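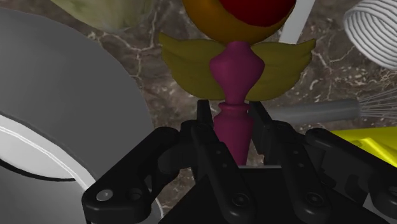 Hilkka says the pick line crew heard "automation" and figured it meant their hours. Fair, we told them late. Tuesday notes then.

Tags: Lab log / Grippers / Shop floor

- 247 sim grasps overnight on the Dondari bench, 62 dropped. Mostly thin handles. Whisks still bad.
- Ahonen wants the kitting cell live in February. Too soon imo
- Toivo talked to second shift. They'd keep the odd-shaped stuff, cell takes the heavy totes. Two people want the jog pendant training, one asked to move to packing insted
- who resets it at 5 am when no tech is in?? still open
- pay grade for cell operators, ask Hilkka agian

Rerun tonight w/ slower close.

Zotel Workshop Notes | Contact | Back to top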